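One case, three pens, and a very full junk drawer

18/10/2018

So I finally did the pen purge. I've been threatening to do it since January, when I opened the kitchen drawer to sign a permission slip and went through six pens before I found one that wrote (the seventh was a highlighter, and yes, I signed it in highlighter, and yes, the school called).

I should say up front that I'm not a minimalist. I like stuff! I have a whole shelf of mugs I don't drink out of. But pens had gotten away from me in a way mugs never have. They were in the drawer, in the car door, in the bathroom for some reason, in the pocket of the coat I only wear to funerals. I dumped everything out on the bed and it came to 94. Ninety-four pens, and I write maybe a grocery list a day.

The testing took most of an evening. I sat there with the back of an old calendar and scribbled with every single one, and I got weirdly picky by the end. At the start I was keeping anything that left a mark. By the time I hit the bottom of the pile I was tossing pens because the click annoyed me. 55 of them were completely dead. I'd been storing 55 dead pens, some of which had moved house with me, wrapped in newspaper in a box I paid someone to carry.

The hotel ones were the hardest. I had a whole little bundle from the Trurkevholm, where we stayed the summer it rained every day and we played cards in the lobby until they turned the lights down. They're terrible pens. They skip, and the gold lettering rubs off on your fingers. I kept one, and it lives in the card box now, where it can be terrible at keeping score.

The rest of the good ones got sorted into a bag for my sister's classroom and a cup by the phone. Then I decided that for my own desk I was going to have one case and that case was going to hold what I really use. Black for writing, blue for forms (I know black is fine for forms, it just feels wrong), and red for the calendar and for correcting my own recipes. Pencils got voted off. I love a pencil but I never have a sharpener in the same room.

Picking the case was its own saga. I started with the zip pouch everybody has, the Stirkum, and I used it for a couple of weeks and it drove me up the wall. It's a perfectly nice pouch but it's a bag, and things in a bag go to the bottom. I'd be rooting around in there like I was looking for lip balm. Next I tried a roll-up one from Zuccaro with the ties, very pretty, very "I sketch in cafes," and I untied it exactly four times before I started leaving it open on the desk, where the pens slid out and went under the radiator. That one's going back in the gift closet.

What I wanted was a hard case with a lid and a place for each pen. I grew up with one of those tin ones that rattled in your backpack and I think some part of my brain has been waiting to have a grown-up one ever since. White wouldn't have been my first pick (I give it a month before there's ink on it) but the grooves sold me. You drop a pen in and it stays where you dropped it, and if there's a gap you know right away which one walked off. 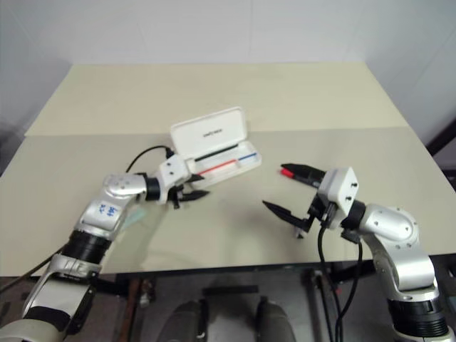 Gail from the Listell newsletter wrote back when I mentioned all this, saying the case will only work if I put the pens away with the caps on every time, and that she gave up on hers after she found the lining had soaked up half a red felt tip. She says get clicky ones and be done with it. Noted, although I refer you to my earlier remarks about clicks.

Anyway, we're a little while in and I'm still sticking to it, mostly. The blue went missing over the weekend and was found in the couch. I've also noticed I write more neatly, which might be the pens or might be that I'm showing off to myself.

I haven't started on the rubber bands yet. Or the takeout menus, two of which are from places that closed. There's also a 1000 piece puzzle in the bottom of that drawer, out of its box, in a bread bag, and I don't know which puzzle it is. If anyone has a good way of storing loose batteries, please tell me, the current system is a sock.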